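4. Filling the drinks shelf for the first time

Okay, the Clomus is level and plugged in, so now comes the fun part! Before you load anything, let it stand for 24 hours with the door shut. I know, I know – I wanted to skip this too, but the coolant needs to settle after the ride home.

1. Turn the dial to 4 and leave it for 2 hours.
2. Slide the shelf in until both side clips snap (mine needed a good shove).
3. Load the bottom row first, tallest bottles at the back.
4. Set the dial back to 2. I keep mine there all summer.

Note: If you bought the older Sekstead shelf, the clips face the other way, so flip it over before you push.

Caution: Don't put glass bottles in the top tray. It sits right against the cold plate, and anything left there overnight can freeze and crack.

Leave a gap of 30 mm behind the back row so air can get around. If the motor keeps humming after you close the door, check that gap first – it's almost always a bottle touching the wall.
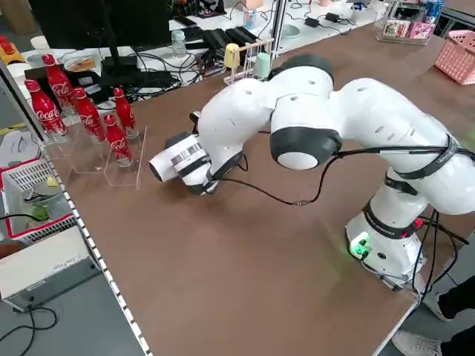 Šimkus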